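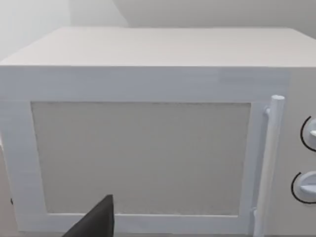
Sim, close view of the microwave door, one gripper finger at lower left. Bar handle and both knobs on the right.

September, equipment planning, second pass

Purpose of this entry: settle what we buy for the kitchen bench before the order window closes, and what stays in simulation until next year.

Budget line is 2949. Arlo Nakamura confirmed this by email at 09:40 and says there is no carry-over. All prices below are ex VAT.

Arm. The Brekham quote came in at 2138 for the refurbished unit with controller. Delivery is included, the mounting plate is not. Flulach offered a newer arm but would not quote without a service contract, so I have dropped them. Remaining after the arm: 811.

Gripper. Nogueira parallel gripper, 132 per pair of fingers, body already in stores. I want two pairs. The standard finger is a wedge with a blunt tip, same general shape as the one in the sim. Before ordering, need to check it fits behind a bar handle. The sim handle stands only slightly proud of the door, and I have no measured gap for a real one. Remaining after two pairs: 547.

Appliance. Proposal is one real microwave with a vertical bar handle and two rotary knobs, to match the model. Most of the cheap ones in the catalogue have a push button and no handle, which would make the comparison worthless. Ceiling for this item is 150. Second-hand is acceptable if the door is square and the hinge has no play. It will not be powered, so a dead one is fine.

Wrist camera. Left out of this round. With the camera this close to the door, part of the right-hand panel is out of view, and the upper knob suffers most. A wider lens might solve it, but I would sooner try the lens in sim first. Tonidska list one for their wrist mount; no price yet.

Simulation side. No spend. Two jobs to do before the hardware arrives:
- door opening, 1000 runs with the handle gap varied, to give us a minimum finger clearance
- knob turning, same finger geometry, upper and lower knob logged separately

If the clearance result rules out the standard finger, we order one pair only and machine the second in house from bar stock. Arlo to ask the workshop for a time estimate.

Left unallocated after the microwave: 397. Mounting plate, fixings and an emergency stop come out of that. I have asked Brekham for the plate drawing.

Open: who signs for the bench modification. The old top is drilled for a different base and will need a new plate or a new top.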